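Zirkia Student Robotics Project
Progress report to the Baumgartner fund, 27 July 2024
Prepared by Marcelino Vidal, Groton

Work since May has centered on the table-service task. Students recorded 243 runs of placing cups on coasters and moving them to and from a tray. Of these, 16 were discarded for timing errors in the log.

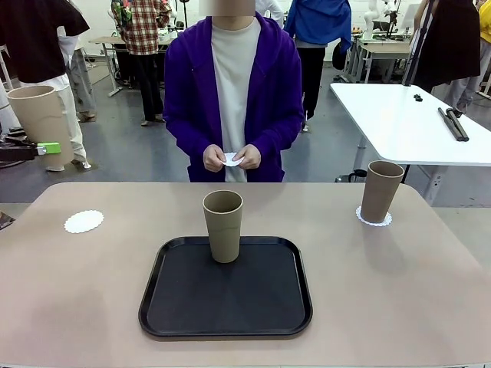

Paper coasters remain the hardest item. They lie flat, and grasp planning on thin objects is still unreliable – the Grerkura controller update did not change this. Two students are now testing a slower approach angle.

Spending is within budget. The remaining 6 weeks will go to repeat trials and the written protocol.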